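**Used office computers get new memory at Jombridge repair shop**

2026-10-17

A computer repair shop in Jombridge has taken on its largest job so far, refitting 400 retired desktop machines so they can go back to work in schools and public offices this winter.

The shop, Gramer, signed the contract over the summer with the county's equipment office. The computers came out of service when the county moved most of its staff to laptops. They were headed for a recycler until the equipment office asked for prices on having them repaired. Gramer's bid came in lower than the cost of buying new machines for the same sites, and the first pallets arrived a few weeks later.

Each computer is opened, cleaned and checked. Old memory modules come out, and tested ones go in. The processor is looked at, the socket is checked for bent contacts, and the board is started up before the cover goes back on.

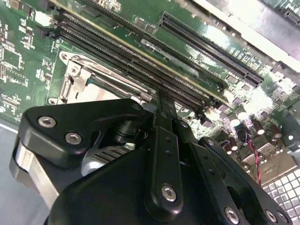

*Memory slots on a green motherboard, with the metal bracket of the processor socket below them.*

The memory work takes up most of the day at the bench. Many of the computers were bought with the smallest amount of memory that would run the software of the time, and that is the main cause of the slow starts users complained about. Gramer has bought 800 used modules from Datine, a parts dealer that pulls them from scrapped equipment, and is testing every one before it is installed. Modules that fail go back to the dealer for credit.

The shop said the failure rate has been low but would not give a figure until the whole order has been tested. It also said that modules from different makers are being kept apart, and that every computer will leave with a matched set. Mixed sets often work, the shop said, but they are harder to sort out later when something goes wrong in a classroom.

To speed things up, the shop changed the way its benches are set up. Parts used to be laid out on foam mats, one mat to a computer, and small pieces were easily knocked off or mixed up with those from the next job. 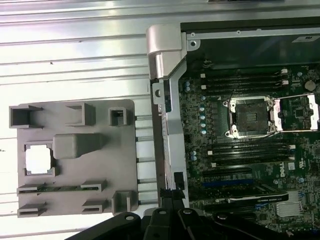

Parts trays have replaced the mats at the benches used for the county job. The shop had them made in town by Begović, a small firm that does plastic work for several local businesses. A tray stays next to its computer until the work is finished. The gray tray has a separate place for each kind of part, with open boxes and a small cup along one edge and low slot clips for holding circuit boards flat. A thin green board sits in one pair of clips, held at both ends, while the pair below it is free. Before a cover is closed, the worker looks over the tray to see that nothing has been left in it that belongs in the machine.

The layout went through a few versions. Early trays had holders that gripped too tightly, and modules had to be pried out, which risks damage to the contacts. Later ones were made looser. The shop has asked Begović for a second batch and expects to use the same design on ordinary customer repairs once the county job is done.

Processors are being left in place wherever possible. Taking one out means lifting the retention lever, opening the bracket, and cleaning off the old thermal paste, and a slip at that point can ruin a board. The shop removes a processor only when a machine runs too hot in testing, shuts down by itself, or fails to start with memory that is known to be good.

In those cases the cooler comes off first. The top of the processor is wiped clean and inspected, and if the chip has to come out, the socket below is checked under a magnifier. New paste is put on before the cooler is mounted again. The machine then repeats the full test from the beginning.

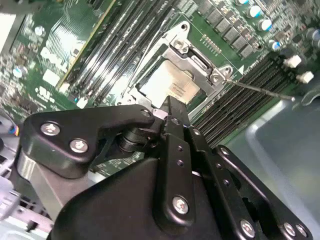 *A processor in its socket, with memory slots on both sides and the retention lever running off to the right.*

Computers that pass are given a fresh copy of the operating system, a new label, and a one-page sheet listing what was changed. Those that can't be repaired at a fair price are stripped for parts, and their cases are sent for metal recycling. Under the contract, the county pays only for machines that pass.

Storage drives are handled separately. The county removed all of the original drives before the pallets left its warehouse, and they are being destroyed under another agreement. Gramer is installing new solid-state drives, which the shop said make as much difference to everyday speed as the added memory does.

Schools will receive the first group. The equipment office said it has requests for some 1292 computers from schools, libraries and town offices across the county, far more than the current job will cover. Requests from computer labs where machines are shared by several classes have been placed at the top of the list. Single desks in offices come last.

A further 2277 desktops are still in county storage. Many are older than the ones now at the shop, and the equipment office has not decided how many are worth repairing. It plans to send a small group of them for inspection after the present order is complete, and a second contract would be put out for bids in the usual way.

Gramer has added a late shift to keep up. Walk-in repairs are still being accepted at the front counter, but customers are being told to expect a longer wait than normal for desktop work. Phone and tablet repairs are not affected, as they are done in another room by different staff.

Residents who want to give away old computers are asked not to bring them to the shop, which has no room to store them. The county recycling center in Jombridge continues to take desktops, monitors and cables without charge during its regular hours.

Deliveries to schools are due to begin in December. Each school will be called ahead of time to arrange a drop-off, and the equipment office will collect any old machines that are being replaced on the same trip.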